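Sachets, mostly

An open afternoon at a robot lab in Vornton, where the future of work is learning to pick up a packet

The invitation said doors at two, and by ten past there was a queue for the coffee and none at all for the robots. Vornton does not get many open days. There is the brewery one, which people plan for, and there is the sewage works, which is better than it sounds. This June it was the turn of Hadgu, a small automation firm that rents two floors of the old button factory behind the station and has, until now, been known locally for its bicycle shed.

Visitors were given a sticky badge, a floor plan and a warning not to lean on anything. We were split into parties and sent off behind guides in grey polo shirts. Mine had the manner of someone who had been told to keep it light and was going to do so if it killed her.

What Hadgu does, she explained on the stairs, is teach machines to handle things that are small, floppy and annoying. Car factories sorted out the big, stiff, predictable things decades ago. A door panel arrives in the same place every time and stays the shape of a door panel. A sachet does as it likes. It folds, it slides, it sticks to its neighbour, and when you squeeze it, the contents go and live at the other end. There are warehouses full of people picking such items out of bins for a living, and warehouses would like some help.

The firm's name for its answer is Lollik, which is the software, and which everyone in the building talks about as if it were a promising but moody teenager. Lollik was having a good day. Lollik had been difficult in the spring. A man near me asked whether Lollik was the arm, and was told no, the arm was bought in. He looked let down, and wrote something on his floor plan.

Anyone hoping for glass and chrome should know that the first floor looks like a very tidy garage. Each work cell is a bench with a metal frame built round it, a blue cloth at the back and more plug sockets than my whole house. Cardboard has been laid over the benchtops. I asked whether this was a special surface. It was cardboard.

The white arm on our bench was a Franka Emika, and it says so in capitals round its own ankle, like a dog with a good collar. It has a gripper with two black fingers and three blue bins of packets to worry about. We stood in a half circle behind a strip of yellow tape and waited for it to do something.
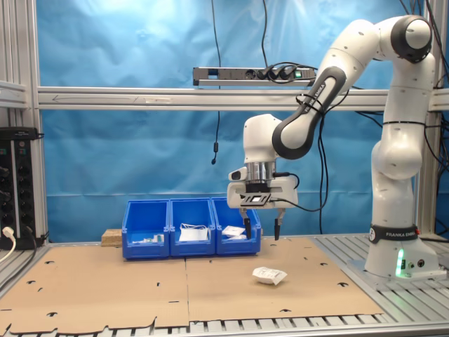
Four tries at a packet

The first try was perfect, which was a mistake on the robot's part, as it raised expectations. Down went the fingers, up came a white packet, and there was applause of the sort you hear when a plane lands. A child asked if it could do it again. The guide said that was the whole idea.

On the second try it closed its fingers on nothing and carried the nothing carefully across the bench. On the third it picked up a packet by one corner and held it there for a while, apparently thinking about its choices, then let go. I have rarely felt so close to a machine. The fourth went smoothly again, though the clapping was thinner and two people had left for the biscuits.

To be fair to Hadgu, none of this seemed to embarrass them. The misses are kept and studied along with the hits, and Lollik has been through nearly 2,000 picks on that bench since the winter. I asked how many of those had worked. “More each month,” said the guide, and moved us along to the stairs.

Upstairs, with cake

The second floor is given over to a project called Zirkalus, which will one day put several arms to work on the same order without them getting in each other's way. For now it is a large screen with coloured dots going round on it. The dots never bumped into each other, and a retired signalman in our party watched them for a long time and said it was better than the old box at the junction.

There were questions at the end. Someone wanted to know about jobs and got a careful reply about dull tasks and sore wrists, which I believed about half of. Someone else wanted to know what was in the packets. Our guide did not know. She had been asked four times that afternoon, she said, and was going to open one when we had all gone home.

I went back down for my coat by way of the benches. A lad of perhaps nine had planted himself at the yellow tape, opening and closing a finger and thumb at the arm, trying to show it how.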